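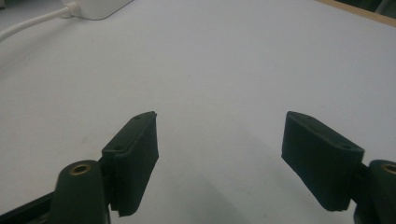 One of the June group asked whether a white top has to be wiped between every exercise or only at the end of the session, and said faint specks never bothered anyone at the last place.

Home | Course Notes | Unit 4 | Kustmont

Unit 4: Work Surfaces, Light Colors

Wipe between exercises. On a pale matte top, faint specks and smudges are easy to miss under even indoor light, so look across the surface from a low angle before you decide it is clean.

Order of work
1. Move everything to the side table.
2. Dry cloth first, to lift grit.
3. Damp cloth, straight overlapping passes, back edge to front.
4. Second dry cloth.
5. Check again from the low angle.

Do not use scouring pads on a matte finish. They leave shiny patches that will not come out. Pencil marks usually lift with a white eraser. For glue, use the plastic scraper held nearly flat.

Cloths are washed at 40 degrees, no softener. Throw out any that shed lint.

The Jamdale sheet gives a different order (damp first). Follow this one for the Stotthorpe practical. The practical is worth 23 points, and 50 is the total for the unit.

Read before next class: Tian handout, page 37, on edges and seams.

Shares 23 | Comments 2

reader_k: Does the low angle check work with overhead light only?

mopbucket: It did for me, just crouch lower. Is the side table wiped too or does that get its own sheet?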